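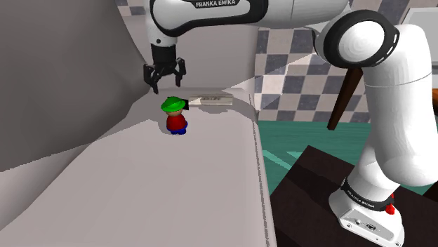

I picked up more good ideas about keeping a workbench tidy from one open day in October than from a whole shelf of books, and the open day wasn't even about workbenches! It was at Bolarora, the automation shop out past Skomgate, and they were showing how they plan a robot's job on the computer before they try it in the workshop. I went for the robots and came home with two pages of notes for my kitchen and garage. Look at how much bare surface there is in front of that little figure in the green hat, and how the gripper waits above it with its fingers already spread. I stood there thinking about my own counter, where I have to move the toaster to butter the toast.

So, the tips, in the order I scribbled them down.

Clear the landing spot first. Efren Estrella, who ran the demonstration, said most of his early trouble came from planning how to pick a thing up and forgetting where it was going to go. I do this with hot pans all the time. Now I put the trivet out before I open the oven, and I clear a patch next to the sink before I start draining pasta. In the garage, the same goes for heavy stuff: lay out the blocks or the towel, then lift the mower deck.

Open your hand before you get there. Try it with a jar on a crowded spice shelf. If you reach in with your fingers half closed, you bump the paprika. Spread them first, come straight down from the top, close, and lift straight up. I've knocked over a lot less cinnamon this way - my husband noticed before I did.

Give tall, tippy things some elbow room. Vinegar bottles, pepper mills, glue bottles, the can of spray oil. Leave a gap wide enough for two fingers on each side. You lose a little shelf space and it's worth it.

Rehearse a big move empty-handed. This was my favorite part of the day. They run the whole reach on the screen as many times as they want, and a bad run costs them nothing but a minute. We did it last month with the old Flendwood dresser: walked the route from bedroom to truck with nothing in our hands, opened every door, and found out that the stair rail was going to be a problem at the turn. Off came the rail (four screws), and the dresser went down without a scratch. I also do it now with the Thanksgiving roaster, from oven to counter, with the oven cold.

Mark where things live. Masking tape works great. I put tape outlines on the bench for my Tkachuk vise, which I've had since 2004, and for the drill charger. Putting things back takes me up to 20 seconds, and I used to spend half of Saturday-type chores hunting for the charger.

Keep your sleeves and cords behind you. Efren has a whole talk about cables, and I'll spare you most of it, but run the mixer cord away from the side you reach across. Same with the glue gun.

If Bolarora opens up again next fall, go! Get there before 2 in the afternoon if you want to ask questions, as it filled up fast after that. Bring a notebook and wear comfortable shoes, the floor is hard and there's nowhere to sit.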